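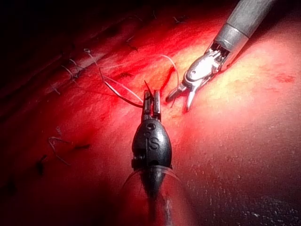 Little and Often? A Project on Learning to Tie Knots
Krešimir Papadopoulos, Drolley College
2021-11-12

I picked this topic after failing my first practical quiz (badly!) and wondering if I was just practicing wrong. My question was pretty simple: do you learn a fiddly hand skill better in one long sitting or in short bits spread over days?

What I did
I got 8 classmates to learn a square knot and a surgeon's knot with plain kitchen string tied around a chair leg. Half of them did one long session in September. The other half did 20 minutes a day for 5 days, which adds up to the same total time. Ms. Fakidine let me use the study room at lunch, and I wrote down times and slipped knots in a notebook that now has soup on it.

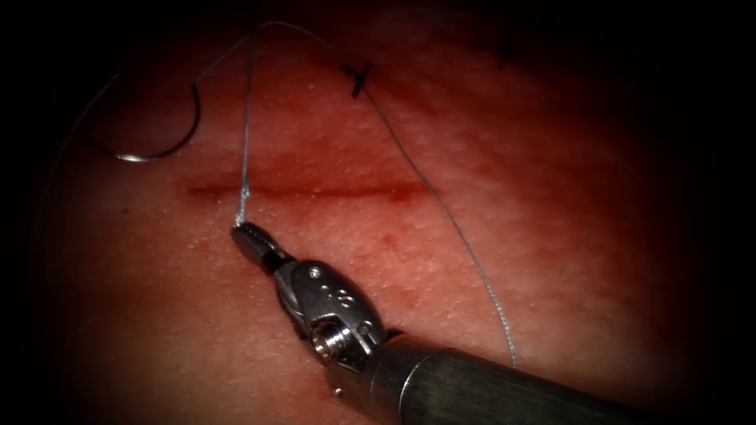 The part I hadn't planned for was forgetting. Right after training, the long-session people were faster, and I figured my whole idea was toast. Then I tested everybody again 2 weeks later and the short-session group had kept most of their speed, while the others kept stopping to ask which end goes over. One of them tied a granny knot every single time and was very proud of it.

What I'd change
My groups were tiny, and one person already knew knots from sailing, so please don't read too much into this. I'd also use a thinner, slipperier thread next time. String grips itself and forgives a lot, and Kaczorowski (my project partner, who did the timing) thinks it hid plenty of sloppy work.

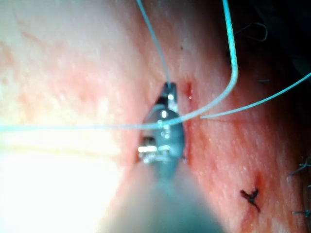 Light blue suture strands coming together at the metal jaws.

I still have the leftover string if anyone wants to repeat this next semester. The times are in the appendix, minus the page with the soup.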